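Wrapping Plastic Goblets and Small Counter Items for Storage

Reading time: 3 min

Lightweight plastic drinkware scuffs at the rim and fails at the stem. Both faults are avoided with bubble wrap cut to size and a clear stretch of counter. Allow one sheet per piece. Coil appliance cords and move spice jars out of the work area before starting.

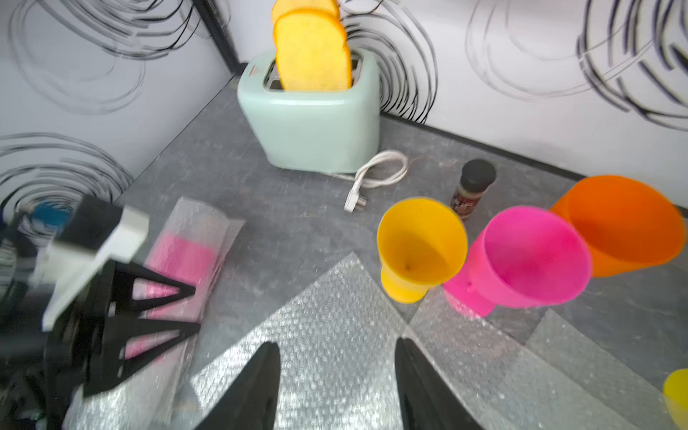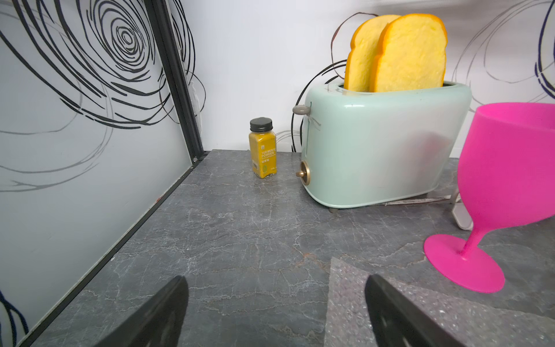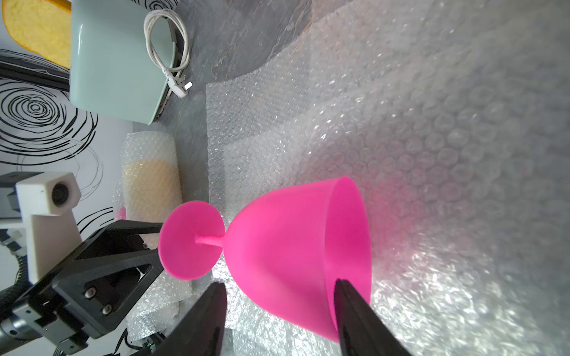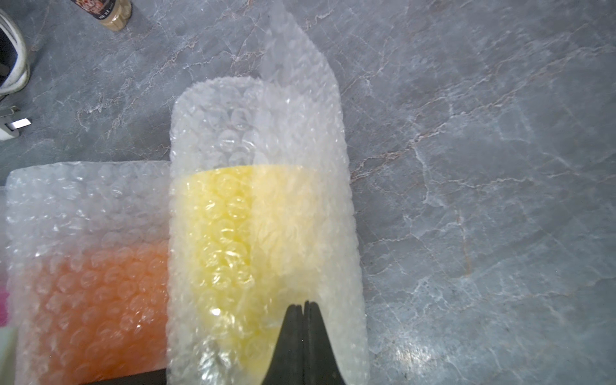
Bubble wrap on the grey counter: a pink goblet on its side in the third photo, yellow and orange pieces already in their wrap in the fourth.

Sheet size. Cut the sheet 200 mm longer than the piece. Width should allow at least two full turns around the widest part of the bowl. Offcuts under 76 mm wide are kept for stems.

Orientation. Lay the goblet on its side with the stem parallel to the roll direction. Bubbles face inward on plastic and painted finishes. With the bubbles outward, the flat film slides on the bowl and the roll loosens.

Stem. Fill the gap between bowl and base with an offcut until it is level with the rim. An unfilled stem carries the load when a second bundle is placed on top.

Rolling. Start at the near edge and keep light, even tension. Flattened bubbles mean the tension is too high. Fold the loose flap over the open end and tape to the film only, never to the piece.

Toasters. Unplug, cool fully and empty the crumb tray. Pad the plug separately; bare pins will mark a coloured enamel or plastic body. Pack upright.

Stacking. Lay finished bundles side by side in a single layer, wide ends alternating. We use the Gotel 3000 carton for mixed kitchen items. The Vundport tray is too shallow for anything over a tumbler.

Leave cartons unsealed overnight in humid weather.

Related
Drondum shelf liners: cutting and fitting
Storing spice jars by colour or by label
Reisinger tape dispensers, blade replacement
Descaling a kettle in hard-water areas

Contact | Copyright Drondum Household Notes | Back to top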